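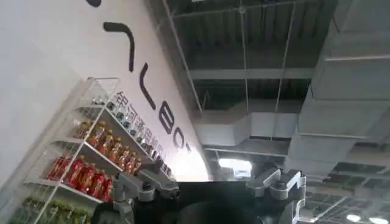
How long should a small museum keep its paper accession cards once the records have been typed into a database? The Halvorsen collection keeps them permanently, in the order in which they were first filed, and treats the typed record as a working copy.

August 6, 2018. Collections diary, Registrar's office.

The transfer of the card catalog resumed this morning at drawer 12. The drawer contains 300 cards for the Gunura textile bequest, most of them typed, with later notes in pencil. The pencil notes are to be entered in the remarks field exactly as written, including abbreviations. Staff are reminded that "n.d." has been used on these cards both for "no date" and for "not displayed," and that the meaning must be checked against the ledger before entry.

Three cards carry numbers already assigned to objects in the Stestell loan. They have been set aside in the gray folder, and no correction will be made until the loan agreement has been read in full. The agreement itself was last consulted in May and was returned to the wrong shelf. It was located after lunch.
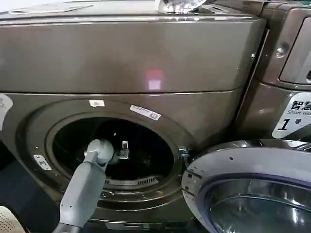

The ledger for the same years is in fair condition, although the spine has separated at the lower end. It will be used on the foam supports only. Photocopying is suspended, and entries needed for checking are to be copied by hand.

Plistix has confirmed the order for 3000 polyester sleeves. The invoice was approved and forwarded. Delivery will be to the side entrance, as the front steps remain closed.

Work stopped at card 148. The drawer was locked and the key signed in.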